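August 24, 2026

Dear Elikem Addo,

Thank you again for your patience while I got this together. I know you asked for two pages and a plain account of where things stand with the Clilmont reading and homework program, and I will try to stay close to that, though you know by now that I tend to wander a little. Your foundation has carried us through a year and a half, and I would much prefer to tell you too much than too little.

## Where we are

We opened the year with a waiting list and a leaky back room at the Barker Street building. The room is dry now (the landlord finally replaced the gutter in February, after a good deal of polite letter writing), and the waiting list is down to a handful of families, most of whom want the early evening slot that everybody wants. We have 139 children enrolled, from second grade up to eighth, and they come to us from four schools. When I wrote the proposal I hoped for 120, so I am pleased, and also a bit tired.

Attendance has been steadier than last year. The children who come twice a week tend to keep coming twice a week, and the ones who come once are harder to hold on to, particularly after a school break. We now call home when a child misses two sessions in a row. It is a friendly call and we don't ask for explanations. Often the answer is a changed work shift or a little brother with an ear infection, and a few times we have been able to match the family with another one on the same street so the children can walk over together. I wish I had thought of it sooner.

## Reading

The heart of the program is still the thirty minutes of reading aloud that starts each session. The younger group reads to an adult, and the older group reads to one another in pairs, which was noisy at first and is still noisy, but I have stopped minding. We have moved away from the leveled booklets you may remember from your visit. The children could all see which color their neighbor had, and the ones on the lower colors began to "forget" their booklets at home. Now everyone picks from the same shelves, and the tutors steer gently.

Your book money bought 332 titles. I spent longer choosing them than I care to admit. There is a good run of animal books, plenty of comics, a shelf of cookbooks that gets more use than I ever dreamed, and a set of picture books in Spanish and in French for the families who asked. The Türkmen family, who run the bakery across from us, gave us a box of Turkish children's stories too, and their oldest girl has been reading them to the younger ones and translating as she goes. She is eleven and very strict about people interrupting.

We did lose some books along the way, as one does. I haven't chased them. A book that is living under a child's bed is doing more good than one on my shelf.

## Homework help

This half of the session has been the bumpier half. Math is where the children need us most, and it is where our tutors feel least sure of themselves, me included. Fractions are taught quite differently from how I learned them, and more than once I have shown a fifth grader a method that only made her cry. Mawuli Gyamfi, who joined us as program coordinator in the winter, sat down with two of the classroom teachers and came back with a short set of notes on how each topic is handled at school. We keep the notes in a binder by the door. The tutors read them before they sit down, and the tears have mostly stopped — on both sides of the table.

The older students asked for science, which I had not planned for and which was not in the budget you approved. We began small, with a monthly hour on a question the group has picked for itself. So far they have chosen why bread rises, how bridges stay up, and what happens inside a cell phone. The hour is really a reading lesson in disguise. They find the articles, argue over the hard words, and write a paragraph at the end to put up on the wall.

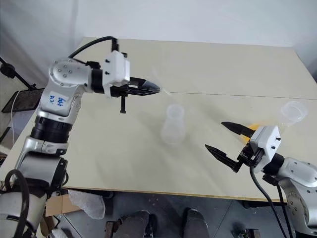

I would like to keep the science hour going into next year, and you will find a modest line for it in the new budget. It covers paper, a few reference books, and bus fare for one outing. If you would prefer that we stick to reading and homework, please say so and I will not sulk for long.

## Money

We are a little under budget on rent and a little over on snacks. The snack line was a guess, and it turns out that seventh graders eat like farmhands. I moved part of the printing money across to cover it, as your guidelines allow, and the change is marked in the attached sheet. The sign-in software from Plenomia was more than we needed, so we let the subscription lapse and went back to a clipboard. That saved enough to pay for an extra tutor on our busiest afternoon through the end of spring.

Everything else was spent as proposed. The receipts are in order, and I can send copies any time you like.

## What has been hard

Keeping tutors is the main thing. We lost three at the end of the school year, all for good reasons (a baby, a move, a full-time teaching job), and training new people takes more of Mawuli's week than either of us expected. We are trying a buddy arrangement in the fall, where a new tutor sits beside an experienced one for the first month before taking a group. It costs more in hours, and I think it will be worth it.

The other difficulty is space. The older group has outgrown its corner, and on rainy afternoons the whole building smells of wet sneakers. The church hall next door may be free two afternoons a week. I have a meeting about it soon and will write to you as soon as I know the rent.

## Next steps

Sessions start again the week after school opens. Before then we have the shelves to sort, the phone list to update, and the parents' evening to arrange. Mawuli is putting together a short reading survey for the children, with your questions about library use added at the end, and you should have the results with the next report.

Do come and see us if you can. The parents ask after you, and the bakery has promised a tray of something sweet.

With thanks and warm wishes from all of us at Clilmont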